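Grordale District Football League
Progress report to the Kerslake Sports Fund
Grant: Pitch Renewal and Youth Fixtures, second reporting period
Prepared by Maricica Cozma, league development officer
Date of report: 2021-10-02

1. Period covered and status

The report covers work from the end of March to the close of the September fixtures. Two of the four work packages are complete, one is on schedule and one is late. Spending is within budget on all four.

2. Pitch works

Drainage at the Haline ground was finished in June. The contractor cut new slit drains across the northern half of the main pitch and relaid the goalmouths at both ends. Sand dressing followed in July and the surface was handed back to the league in the third week of August. No fixture at Haline has been called off since then, although the autumn has been dry and the drains have not had a proper test. A further inspection is booked for the winter break.

At Trikov Road the work is late. The survey found an old water main crossing the pitch at a shallower depth than the plans show. The water company has to approve any digging within two metres of it, and approval was not given until early September. The under-14 and under-16 sides have been moved to Haline for home matches in the meantime. This puts extra wear on the second pitch there, which now carries five matches on some weekends.

3. Youth fixtures

The league registered 33 youth teams for the new season. The under-12 girls' division runs as a full home-and-away competition for the first time. Under-18 numbers remain weak. Several clubs lose players at that age to college sides playing on Wednesday afternoons, and the league has no answer to this within the present grant.

Fixture software was changed over the summer. Clubs now enter results directly by 6 p.m. on match day. Late entries were common in the first fortnight and have since dropped. The disciplinary record is still kept separately and will be merged at the end of the season.

4. Referees and coaches

Aivar Venckus ran the basic referee course at the Haline clubhouse in July and August. There were 68 applications across the referee and coaching courses together, and all applicants were offered a place. Newly qualified referees are being assigned to under-10 and under-12 matches only until each has been observed on two occasions. Observation is behind plan, as it depends on senior referees who have their own matches at the same kick-off times. Moving some under-12 matches to Sunday morning would ease this, and clubs have been asked for their views.

The coaching course included an evening on food and drink before matches and at tournaments. Attendance was good. The notes have been sent to all club secretaries, and the parts on allergies and water supply will go into the club handbook.

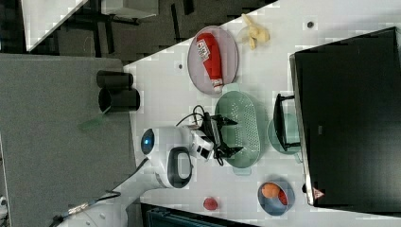 5. Spending

The pitch works budget shows an underspend of £2,675, arising from a lower price for sand and from the delay at Trikov Road. The league asks permission to carry this sum into the next period and use it for replacement goal nets and line-marking equipment. Course costs were as forecast. Fixture software was paid for a full year in advance and will not appear again until the next renewal.

6. Risks

Ground availability is the main risk. If work at Trikov Road does not start before the ground hardens, it will move to spring and the two displaced age groups will finish the season at Haline. A second risk is the state of the Haline floodlights. Two lamps on the car park side failed in September and the replacements are on order. Evening training has been moved to the lit half of the pitch.

7. Work planned for the next period

Start of digging at Trikov Road, subject to ground conditions.
Winter inspection of the Haline drains.
Completion of outstanding referee observations.
Decision on Sunday morning kick-offs for under-12s.
Draft of the revised club handbook, to be sent to the Fund for comment before printing.

Invoices and the signed contractor handover sheet for Haline have been sent separately by post.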